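소식 > 보도자료 > 생활·나눔

검색어를 입력하세요 통합검색 상세검색

담바스 아닌 다바스(Dabbas), 동네 먹거리 나눔 '한 바구니 찬장' 가을부터 33곳으로 넓힌다

- 9월부터 룰트홀름(Rultholm) 전역의 동네 가게와 도서관, 빨래방에 찬장 설치
- 통조림과 빵, 간식까지 이웃이 채우고 이웃이 가져가는 방식 그대로
- 티무라치(Timurach) 식품이 통조림 800개를 첫 물량으로 보태기로

생활 나눔 단체 다바스는 지난봄 룰트홀름 구시가에서 조심스럽게 문을 연 '한 바구니 찬장'을 오는 9월부터 시 전역 33곳으로 넓힌다고 밝혔다. 처음에는 단 일곱 곳에서 시작한 작은 일이었는데, 그동안 오가며 빵 한 봉지, 통조림 한 개를 슬며시 놓고 가신 이웃들 덕분에 여기까지 왔다. 이 자리를 빌려 먼저 고맙다는 인사부터 드리고 싶다.

'한 바구니 찬장'은 이름 그대로 바구니 하나에서 출발한다. 집에 남는 먹거리가 있으면 가까운 찬장에 들러 넣어 두고, 필요한 사람은 이름을 적거나 사정을 설명할 필요 없이 가져가면 된다. 신청서도 없고 회원 가입도 없다. 저녁 장을 보러 나왔다가 잠깐 들르는 분도 있고, 아이 손을 잡고 와서 과자 하나를 고르게 하는 분도 있다. 우리는 그 모습이 참 좋아서 확대를 준비하면서도 이 방식만큼은 그대로 두기로 했다.
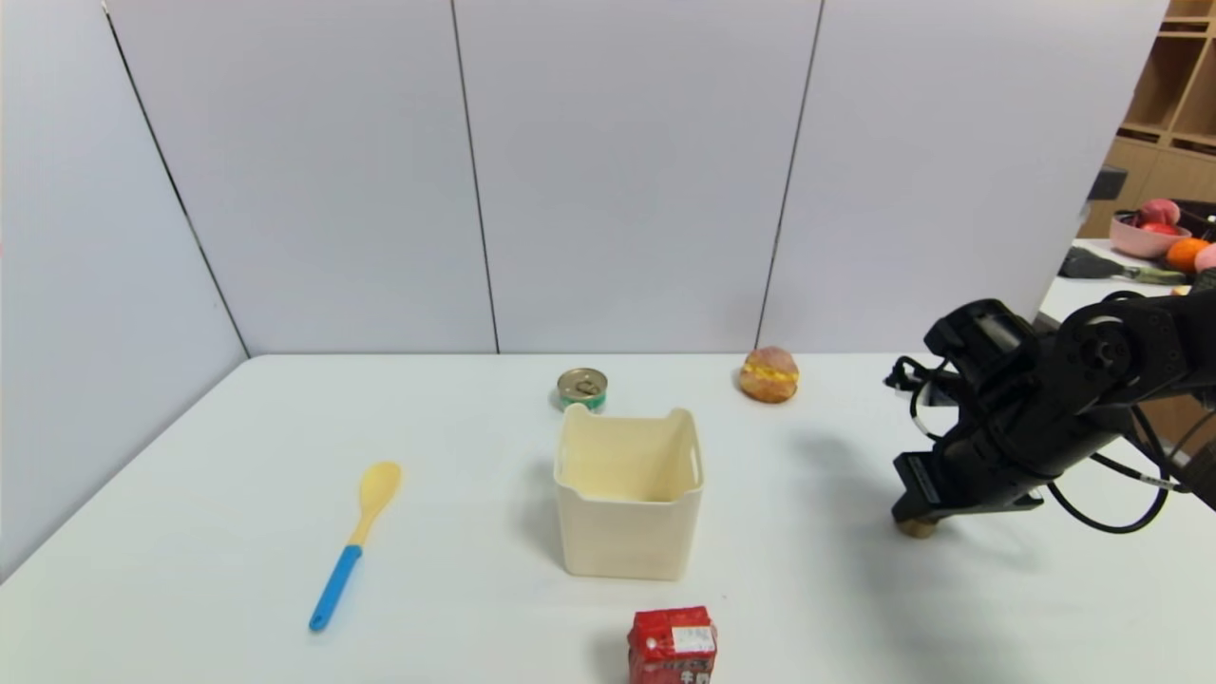
크림색 보관함과 통조림, 빵 모양 모형.

새로 문을 여는 찬장에서는 먹거리를 크게 두 가지로 나누어 받는다. 통조림, 말린 콩, 국수, 쌀, 차처럼 실온에 오래 둘 수 있는 것은 언제든 넣을 수 있다. 빵과 과일처럼 빨리 먹어야 하는 것은 오전 10시부터 오후 4시 사이에만 받고, 그날 저녁 8시에 찬장을 정리한다. 집에서 만든 반찬과 고기, 생선은 아쉽지만 받지 않는다. 정성껏 담근 김치를 들고 오셨다가 돌아가신 분들이 계셔서 마음이 무거웠는데, 여럿이 함께 쓰는 찬장이다 보니 너그럽게 헤아려 주시기를 부탁드린다.

포장을 뜯은 제품이나 유통기한이 지난 제품도 넣지 말아 주시기 바란다. 통조림은 겉이 조금 긁힌 정도라면 괜찮지만 부풀었거나 이음매가 찌그러진 것은 피해야 한다. 따개가 없는 집도 많으니 고리를 당겨 여는 통조림이면 더욱 반갑다. 지난봄 이용자 498명이 답해 준 설문에서도 '도구 없이 열 수 있는 것'을 바라는 의견이 많았고, 혼자 사는 분들은 한 끼에 다 먹을 수 있는 작은 용량을 특히 반겼다.

티무라치 식품은 이번 확대에 맞추어 콩과 옥수수, 과일 통조림 800개를 보태기로 했다. 룰트홀름에서 오래 통조림을 만들어 온 회사로, 지난 4월에도 구시가 찬장에 잼과 수프를 나누어 주었다. 티무라치 식품 측은 "우리 제품이 이웃의 저녁상에 오르는 것만큼 반가운 일이 없다. 한 번 하고 마는 행사로 끝내지 않고 계절마다 꾸준히 채워 나가겠다"고 전했다.
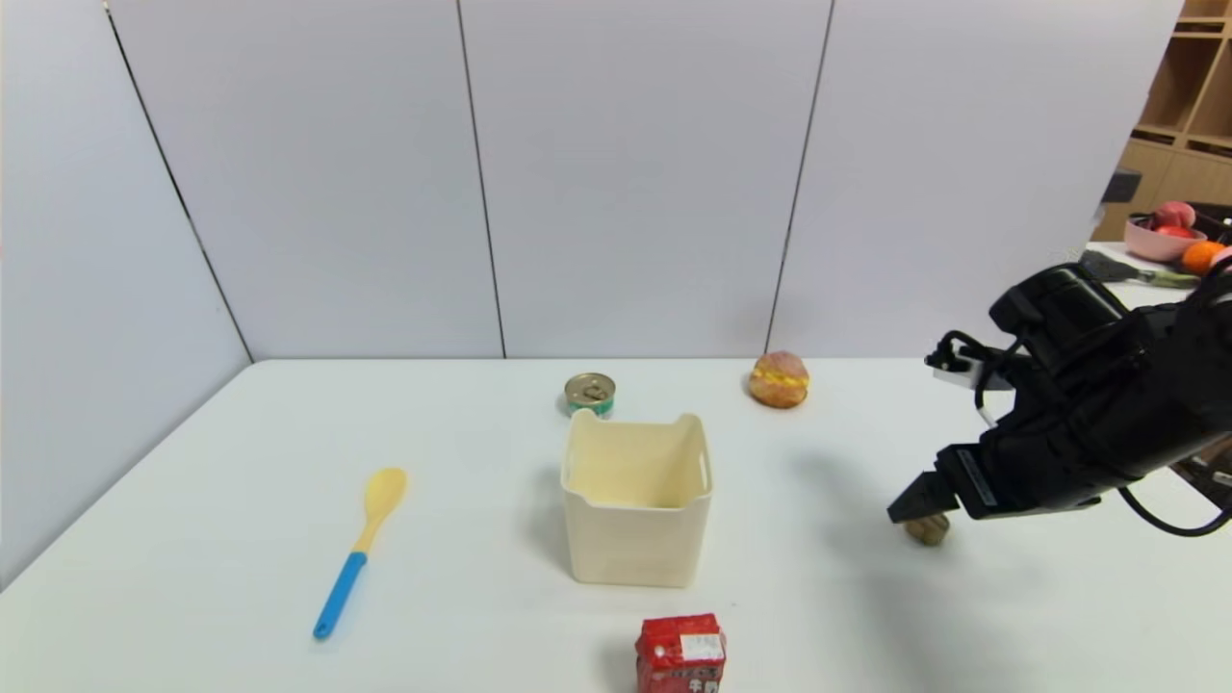
손잡이 구멍이 있는 보관함. 뒤쪽에 둥근 통조림이 있다.

찬장을 놓을 자리도 거의 정해졌다. 동네 도서관과 빨래방, 약국, 자전거 수리점이 흔쾌히 한구석을 내어 주었고, 몰타르(Moltar) 시장에서는 상인회가 입구 안쪽에 비를 피할 수 있는 자리를 마련해 주었다. 몰타르 시장 찬장은 새벽 장이 서는 시간에 맞추어 아침 6시에 문을 연다. 나머지 찬장은 장소를 내어 준 가게와 시설의 영업시간을 따르므로, 방문하기 전에 입구에 붙은 안내문을 확인해 주시면 좋겠다.

찬장마다 작은 공책도 한 권씩 둔다. 구시가에서 누군가 메모지에 "토마토 수프 잘 먹었습니다"라고 적어 붙여 둔 것이 시작이었는데, 어느새 요리법과 안부 인사가 빼곡해졌다. 병아리콩 통조림으로 만드는 샐러드, 굳은 빵을 우유에 적셔 굽는 법, 남은 국수로 끓이는 맑은 국까지 읽다 보면 배가 고파진다.

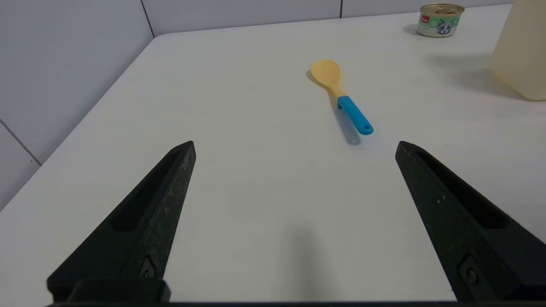

이렇게 모인 요리법은 겨울이 오기 전에 얇은 책자로 엮어 찬장에 함께 비치할 계획이다. 글쓴이의 이름은 싣지 않으며, 책자에 넣고 싶지 않은 글은 쪽 위에 작은 동그라미를 그려 두면 된다. 글씨가 서툴러도, 요리가 단출해도 괜찮다. 달걀 하나 부치는 법이라도 처음 혼자 살림을 꾸리는 사람에게는 든든한 한 끼가 되니 부담 없이 적어 주시기 바란다.

다바스는 8월 한 달 동안 찬장을 함께 돌볼 이웃도 모집한다. 일주일에 한 번, 한 시간 남짓 들러 선반을 닦고 날짜를 살펴보는 일이다. 무거운 짐은 따로 옮기니 힘쓸 걱정은 하지 않으셔도 된다. 신청은 구시가 다바스 사무실이나 가까운 도서관 안내대에서 받는다.

문의: 다바스 나눔살림팀 (오전 9시~오후 5시)

댓글 4

구시가주민
봄부터 잘 쓰고 있어요. 지난번에 렌틸콩 수프 요리법 적어 주신 분, 우리 집 아이들이 두 그릇씩 먹었습니다. 고맙습니다!

새벽장보기
몰타르 시장은 아침 6시라니 반갑네요. 퇴근이 새벽이라 그동안 시간 맞추기가 어려웠거든요.

민트차
아기 이유식도 넣어도 되나요? 뜯지 않은 게 여러 개 있어요.

다바스
민트차 님, 포장이 그대로이고 기한이 남아 있으면 괜찮습니다. 실온 보관 제품인지만 한 번 살펴봐 주세요. 따뜻한 마음 감사합니다.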